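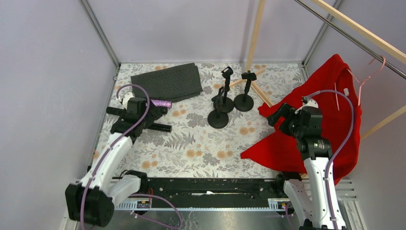 From: Rosalinda Ignacio
To: stesa-craft list
Subject: Re: [stesa-craft] Patterned mat or plain for a small work box?

Maeve Mac Carthaigh wrote:

> Hi all,
>
> I'm setting up a box to work in on the end of the dining table, three sides and a floor, open at the front. It's mostly for cutting and sorting fabric scraps and for gluing small trims, and I want the mess kept off the table. The sides will be painted foam board unless someone talks me out of it.
>
> Two questions. Is a patterned mat a nuisance to work on? I've seen a floral one I like but everyone in the shops seems to use plain grey or green. And what colour have people painted the sides? White glares at me under the lamp.
>
> Also, does anyone still have the Edevow corner strips, or have they stopped making them? I can only find the long ones.
>
> Maeve

Hi Maeve,

I've used both and I'm on a floral mat now. It has grey fern fronds and leafy sprigs with little round peach-orange blossoms on cream, and I've got lavender walls around it. I like it, with a couple of reservations.

Big pieces are no trouble at all. Red fabric stands out on cream and grey from across the room, and so does navy. The trouble is with small things in the same colours as the print. I lost an apricot button on mine for most of an afternoon, and grey thread disappears completely into the ferns. If you do a lot of beading I'd stay plain. For scraps and trims the pattern is fine, and it hides glue marks and pencil far better than the plain grey mat did. Glitter is another matter. Anything sparkly sheds into the print and you won't see it until it's on your jumper, so I do the glitter tubes and ribbon on a sheet of baking paper and tip the bits straight into the bin.

Check the surface before you buy. Some of the floral ones are sold for kitchen drawers and are too slick, so the fabric slides about when you're trying to fold it. Ans De Bruijn cut hers from a Stukberg placemat roll and had to tape it down at all four corners. If it comes rolled, leave it flat under some books overnight. You can also run it up to the foot of the back wall so there's no gap for pins to fall into.

Don't cut on it, of course. Mine goes under a proper cutting mat whenever the rotary cutter comes out.

On the walls, I agree about white. Mine are a pale lavender, a sample pot, and it only took 2 coats. It's easy on the eyes and most fabrics look close to their real colour against it, although purples go a bit dull and I take those to the window. Bouchra Shawky went with a pale green and says her reds look muddy, so I'd hold a few of your favourite scraps against the paint card first.

I'd think about the corners too. Foam board by itself started leaning outwards after a month or so. A thin metal post up each back corner fixes that, and you can lift the sides off again if they aren't glued. I don't know about the Edevow strips. Somkiat Petchrat was asking after the short ones in March and ended up trimming the long ones with a hacksaw. He said to file the ends afterwards. Somkiat, if you have any offcuts left you might let Maeve know the length.

Last thing, measure your lamp before you settle on the height of the sides. I made the first lot too tall and the arm of the lamp wouldn't reach over, so I had to take 22 mm off the top of each panel with a craft knife. The edges are still not pretty.

What size are you planning? If it's going on the dining table I'd keep it shallow enough that you can reach the back wall sitting down.

Rosalinda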